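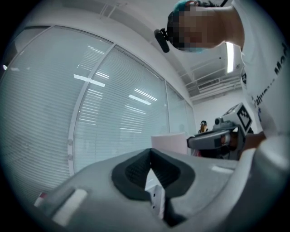 Teal cap or head covering and headset microphone, with the gripper in front

Flolta Staff Benefits Group
Minutes, September meeting, 10:30 a.m.

Present: Theda Janssen (chair), Wissam Khoury, Begoñe Calvo, Morfudd Dafis (minutes)
Apologies: Kári Oddsson

1. Last minutes
Approved with one change. Item 4 should read "dental", not "dental and vision".

2. Dental plan renewal
Wissam reported on the two quotes. Penasia would keep the present terms at $385 per member a year. Hinrichs quoted $525, with crowns covered from the first month and no waiting period for new hires. Members asked if the Hinrichs network takes in the Ritton clinics. Wissam will ask for the list in writing. Decision held over.
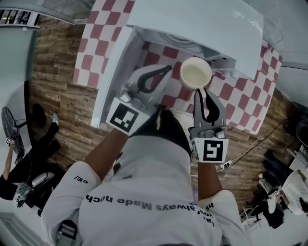
Play kitchen with red-and-white checkered tiles

3. Claims
Penasia handled 2,013 claims in the plan year. Begoñe said most complaints were about late payment - mainly claims sent in on paper. Agreed to put the online form link in the new hire packet.

4. Dependents
Morfudd asked for the age limit to be stated on the enrollment form. Agreed. Theda to send wording to Kári.

5. Other business
Open enrollment desk will be staffed on Monday until 4 p.m.

Actions: Wissam - clinic list. Begoñe - packet. Theda - form wording.

Meeting closed 11:40 a.m.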